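Employer-sponsored work permits: what we file and when
Speaker notes, Dinesh Rai, 2026-05-08 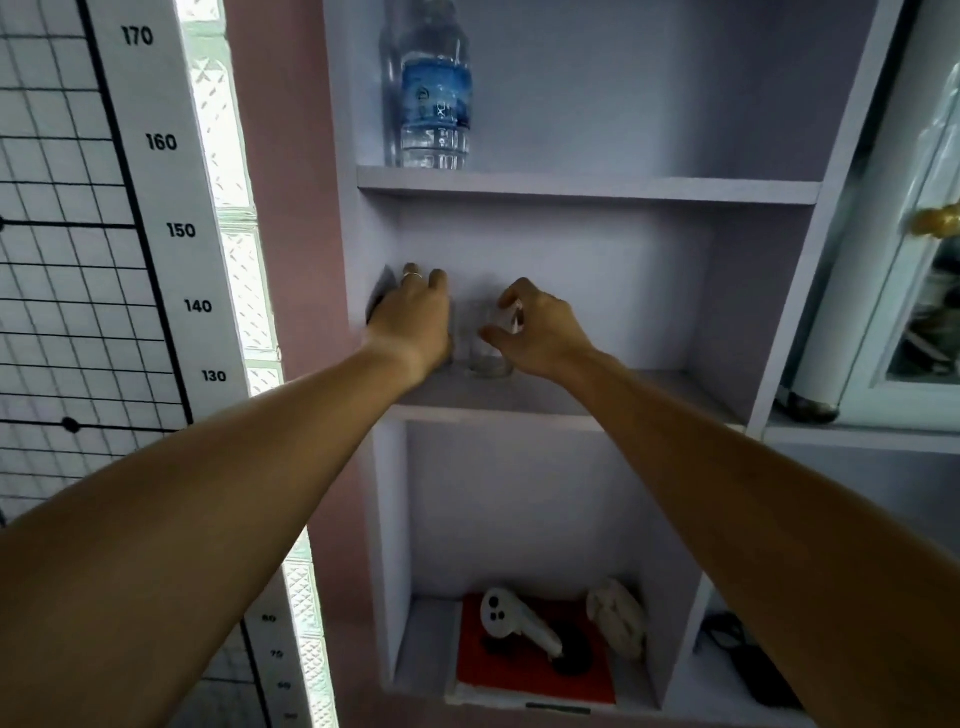
Slide 1. Say who I am and where I work (Kwiatkowski, the Wisstead office). General information only. Anyone with a live file should see one of us at the break and not ask from the floor.

Slide 2. Two parties, two sets of papers. The employer shows the job is real and the wage is right. The worker shows they can do the job and can enter Canada. Most of the trouble we see comes from one side assuming the other has sent something.

Slide 3. The job offer. Title, duties, hours, wage, location. The duties have to match the occupation code. Don't paste in the code's wording line for line; officers have read it before. Write what the person will do at that site.

Use the Mondik file here. Cook's position, but the offer letter said "kitchen and general help." Refused. We refiled with a proper list of duties and the chef's schedule attached. Approved in December. Leave out the worker's name.

Slide 4. Costs. Mondik spent $3,170 on the second round, our fees included. The first round was on top of that. Pause for questions, there are usually a couple about who pays. Employer-side fees stay with the employer and can't come off the worker's cheque.

Slide 5. Record keeping. Payroll, timesheets, the signed contract, any change in duties. Trellov had an inspection and handed over 332 pages. It went fine. They had one folder per worker and a payroll clerk who kept it current.

Slide 6. Expiry dates. Put them in a calendar that at least two people can see. Apply to extend before the permit runs out. If it has already lapsed, the worker stops work and you call us that day.

Slide 7. Family members. Keep this short. Spouses are not automatically eligible for an open permit, it depends on the occupation and the rules have moved. Check the current page, not last year's handout.

Slide 8. Contact details. Leave up during questions. Sign-in sheet goes back to the front desk.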